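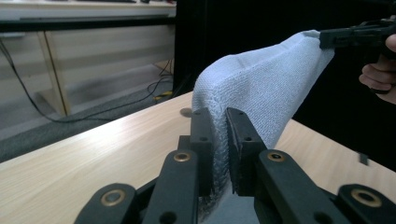
Fig. 1: The light blue towel, held at the fold and at one corner.

For my home skills project I picked towels, mostly because our airing cupboard at Wosus House was a disgrace! I wanted to find the fold that takes up the least room on a shelf without the pile toppling over (ours toppled constantly). I used 29 bath towels and timed myself in June, usually after tea.

The first method was plain halves and quarters. Quick, but the edges never lined up, and terry is so bouncy that the middle puffs up into a hump. Next came thirds, the way they do it at the Sidano guest house where I had my summer job. You pull the corners tight first, then tuck the long sides in, and it looks miles neater. Rolling was my favourite to do but they kept unrolling on me.

I did 154 folds altogether, which my arms noticed. Thirds won on space and quarters won on speed. If I did it again I'd use thinner towels as well, and I'd measure the shelf before filling it.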